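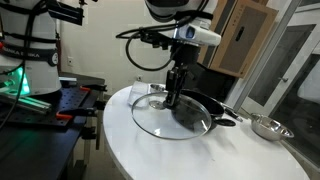
Glass lid and black frying pan, with steel bowls and a drinking glass on the same table.

Print this page | E-mail this page

Lids and Pans on the Round Table: Gallery

Search the gallery Enter keyword Go

This gallery covers the lidded cookware section of the Kuvach kitchenware listing. The listing holds 398 entries at present, 16 of them for lids that are stored apart from a pan. Entries are grouped by what the item does at the stove or on the shelf. Brand and price are left out of the captions.

Three terms are used throughout. The rim is the metal band around the edge of a glass lid. The seat is the part of the pan the rim rests on. The knob is the grip at the center of the lid. A lid is listed with a pan when the rim meets the seat all the way around. A lid that can only be laid across a pan is listed as loose cover, and the entry says so.

Glass lids are measured across the outside of the rim. Pans are measured across the inside of the opening, with the handles ignored. Older entries in the Kirkix numbering used the outside width for both, and those figures should not be compared with the current ones. Entry 1142 was the last to be numbered the old way.

Black pot, lid on
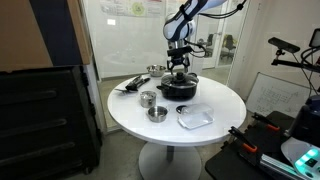
Kirkix users have asked for the height with the lid in place, knob included, as shelf spacing depends on it more than on the width of the pot. That figure was added to the entry form in November. For pots entered before then, the height is still to the top of the rim only.

Short side handles are entered as a pair under "grips." Long handles are entered by length, measured from the wall of the pan to the tip. Tongs, turners, and other hand tools have their own section and are not measured for this one. Clear plastic containers with lids are listed under dry storage.

Black pot, lid off 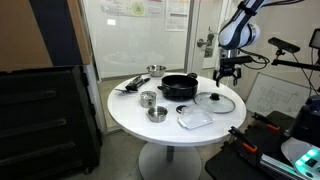 Wanigasekara writes that a glass lid should be laid down with the knob up, so that the rim takes the weight, and that a folded towel under it is worth the trouble on a hard surface. The handling notes will carry this in the next revision. The same comment asks for pots and lids to be given separate entry numbers. This has been done for new entries only.

Small steel bowls are listed by volume, filled level with the rim. Any bowl over 600 ml moves to the mixing section, whatever its shape. Shallow bowls are listed by width as well.

Corrections go to the Ceturov desk with the entry number and the measurement in question.

Print this page | E-mail this page

Last updated: August 2, 2018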